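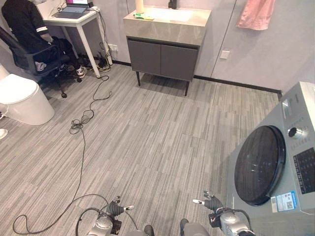

Arbeitsbereich Serielles Erzählen, Institut für Filmwissenschaft

Lesezeit: 2 Minuten

3.2 Figurenrede und Schnittfrequenz

Abb. 3: Sitzender Arbeitsplatz mit aufgeklapptem Laptop.

Das Korpus umfasst 400 Szenen aus den Miniserien »Clamon« und »Orari«. Kodiert wurden Einstellungslänge und Sprecherwechsel — jeweils durch zwei Personen. In »Clamon« sinkt die Einstellungslänge vor Rückblenden deutlich, in »Orari« bleibt sie konstant. Strittige Fälle wurden nach Abschnitt 2 behandelt.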